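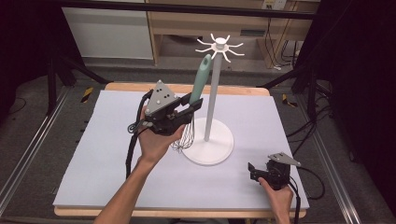 Utensilienständer: Welche Geräte eignen sich für die Haken?

Silvan Holzer
Rubrik: Küche und Haushalt

Sehr geehrte Damen und Herren,

für die Lehrküche unserer Einrichtung wurden im Februar 2 Utensilienständer beschafft. Es handelt sich um ein Modell mit runder weißer Grundplatte, hoher hellgrauer Stange und acht gebogenen Haken, die am oberen Ende sternförmig angeordnet sind. Aufgehängt werden sollen unter anderem Schneebesen mit mintgrünem Griff, Schöpfkellen und Pfannenwender. Eine Gebrauchsanleitung lag der Lieferung nicht bei. Ich bitte um Auskunft, in welcher Reihenfolge die Haken zu belegen sind und ob schwere Kellen den Ständer zum Kippen bringen können. Die Arbeitsfläche ist glatt – eine feste Verschraubung kommt nicht in Betracht.

Nafula Ondieki

Sehr geehrter Herr Holzer,

in unserer Schulküche sind vergleichbare Ständer seit mehreren Jahren in Gebrauch. Es empfiehlt sich, die Haken paarweise gegenüberliegend zu belegen: zunächst die beiden schwersten Teile, danach die übrigen. Beim Abnehmen ist entsprechend zu verfahren. Unser Ständer trägt laut Lieferschein bis zu 800 Gramm; ob dieser Wert auf Ihr Modell übertragbar ist, wäre beim Händler zu erfragen.

Schneebesen beanspruchen wegen der ausladenden Drahtschlaufen mehr Raum als Kellen oder Wender. Der benachbarte Haken sollte daher frei bleiben oder ein schmales Gerät aufnehmen. Vor der Anschaffung weiterer Geräte ist zu prüfen, ob der Griff über eine Öse verfügt und ob diese über die Hakenspitze passt. Zur Sicherung gegen Verrutschen verwenden wir eine dünne Gummimatte unter der Grundplatte.

Elibariki Owino

Bei uns hängt alles an einer Wandleiste. Die Ständer standen beim Teigausrollen immer im Weg.

Majdi Haddad

Ergänzend zu den Ausführungen von Frau Ondieki: Die Geräte sind vor dem Aufhängen vollständig abzutrocknen. Bei Schneebesen sammelt sich Restwasser dort, wo die Drähte in den Griff münden – diese Stelle wird häufig übersehen. Die Grundplatte ist wöchentlich, bei uns jeweils am Montag, feucht abzuwischen.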